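Wirkthorpe Sorting Cell - Progress Report to the Pärn Fund
Reporting period ending in September
Prepared by Merike Sproģis, with budget notes from Birutė Mockus

Dear friends at the Fund,

Thank you again for your patience with our spring letter, which arrived later than we had promised and without the budget table. Birutė has redone the table from scratch and it is attached in full this time. We have had a busy and mostly happy few months, and I would like to tell you where the money stands and what we hope to buy next.

Of the equipment line you approved, 87 percent is now spent or committed. The largest item left is the spare gripper fingers, quoted by Flullden at $3,676 for the set, delivery included. I had hoped to put this off until next year, but the lead time has gone to 10 weeks and I would much prefer to have the spares on the shelf before we need them. Birutė agrees - and she does not agree to spending lightly!

The daily work is still picking mixed small items out of a metal bin. We chose toys and household things on purpose, as you may remember from our first proposal, and we keep the mix awkward, with round things, knobbly things and see-through things all in together. 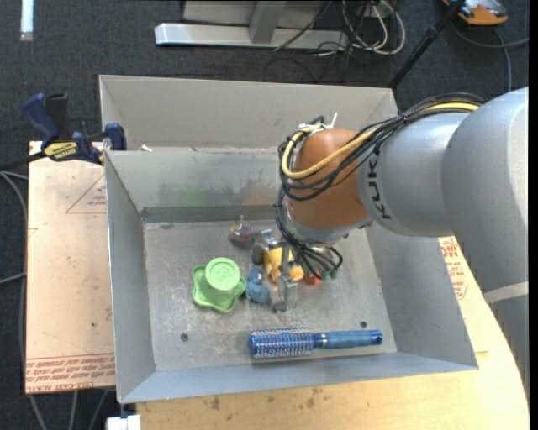

The KUKA arm reaching into the front bin, with toys and a blue hairbrush on the bin floor.

Two smaller purchases would make life easier. The first is proper cable dressing for the wrist. At present the black and yellow cables are held with ties, and we would like a fitted sleeve and a bracket, which Potico can supply from stock. The second is a permanent mount for the bins. The front one is held with a bar clamp at the corner, and a bolted plate would let us put it back in the same spot every time we clean. Together these come to well under the cost of the fingers, and both fit within the existing line, so we are asking only for your approval to move the money across.

We would also like to carry over six days of technician time into the next period. Training took longer than planned, and one Saturday session had to be moved.

What we are not asking for yet is a second arm. Merike's original plan had it in year two, and I (the same Merike, a little wiser) now think the floor space and the power supply should be settled first. Birutė is getting quotes for the electrical work, and we will send them on as soon as we have them.

With warm thanks from both of us,
Merike Sproģis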